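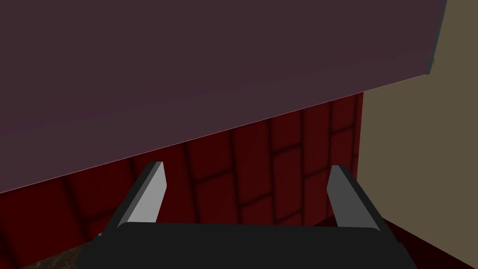 Right, thread about my daughter's school, as I promised the other mums I'd write this up and then forgot for ages.

So back in December the Year 4s came in to find their classroom turned into a Viking longhouse overnight. Benches pushed to the sides, brown paper all over the walls, a cardboard dragon head over the door (bit wonky, I loved it). Mine talked about nothing else till bedtime.

The idea came from their teacher, Mr Skála, who'd told them all week that someone had been "asking about the room". They were beside themselves!

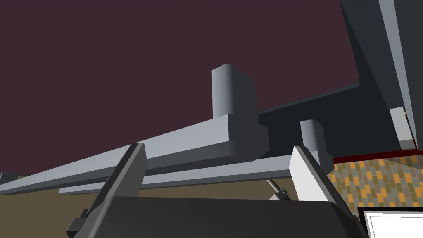

Then they had to write it up as reporters. Mine interviewed the head and put "he looked guilty", which made me laugh so much I had to leave the kitchen.

The best ones went into a proper little newspaper and they sold it at the gate for the Zornico library fund. We bought 2 copies, one for Grandma, who has now read it to everyone on her street.

Next up is a shipwreck for the Year 5s, in the hall this time. They're after old sheets, rope and any big cardboard boxes you've still got from Christmas. Drop them at the office before 9, please don't leave them by the bike shed, they got soaked last time.

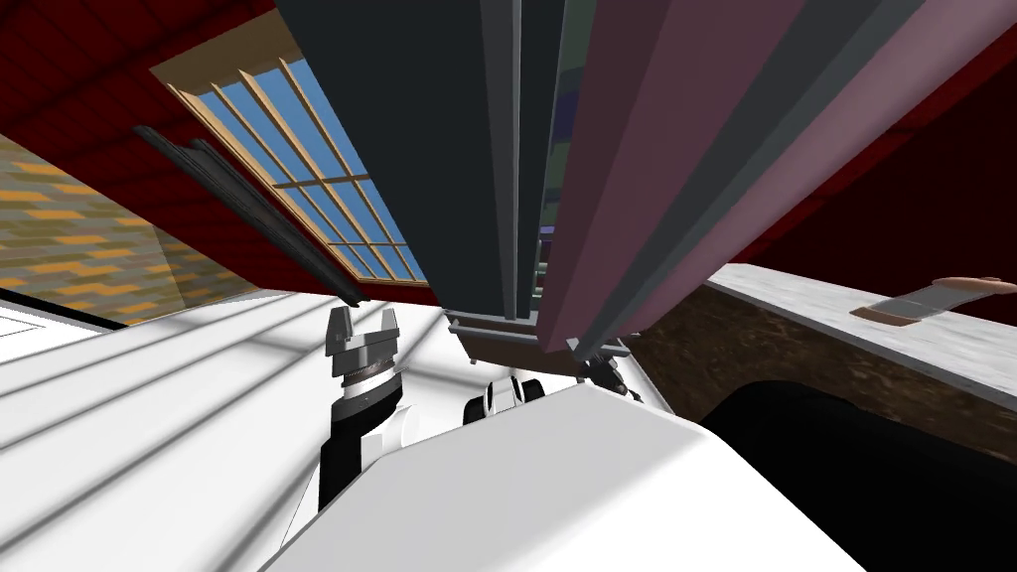 A few of you have messaged me the same thing: do the little ones get a go as well?

Reception and Year 1 are having theirs after Easter, a smaller one in their own classroom with nothing too scary in it.

Oh and if anyone picked up a purple glove with a bobble on it, it's ours. Left hand.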